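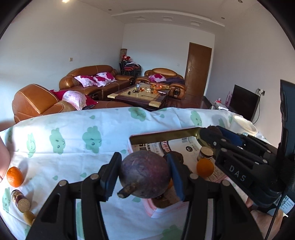 The Quiet Return of Lovisa Nyberg

When Lovisa Nyberg left the evening talk show "Six Chairs" in the middle of a live broadcast, many viewers thought it was a planned joke. The host, Surachet Srisuk, smiled at the camera and went to the commercials. When the program came back, there were five guests on the stage and one empty chair.

It took six years before the two of them spoke again.

"I was not angry with him," Nyberg tells me in her kitchen in Nevport. "I was tired, and he asked me a question about my mother. On another evening I would have answered it."

She is now back on television with "Ena", a slow family drama in which she plays a ferry captain who has lost her license. The first season was filmed in Drindden during a very cold January, with a crew of 40 people and only two heated trailers. Nyberg says she gave her place in the warm trailer to the children in the cast, but her co-star Karlijn Van Acker remembers this a little differently.

"She gave it to them on the first day," Van Acker says. "After that we all fought for it."
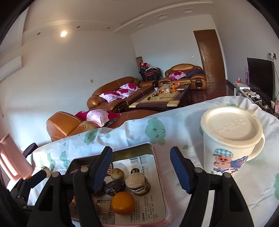

The invitation from Srisuk came in the spring, by letter. Nyberg kept it in a drawer for some weeks and asked her old agent, Margit Björklund, what she should do. Björklund told her to say yes, but to ask that the interview would not be live. Srisuk agreed the same afternoon.

The conversation lasted for almost an hour, and the edited version shows 22 minutes of it. They speak about the ferry, about learning to dock in strong wind, and finally – near the end – about the empty chair. Srisuk apologizes first. Nyberg laughs and says that she still has his pen.

After the broadcast she received 1,032 letters from viewers, and she is answering them by hand. Many of them ask if there will be a second season. The director, Ylva Granström, has written four of the new episodes, and filming is planned to start in Rønning when the ferry is free.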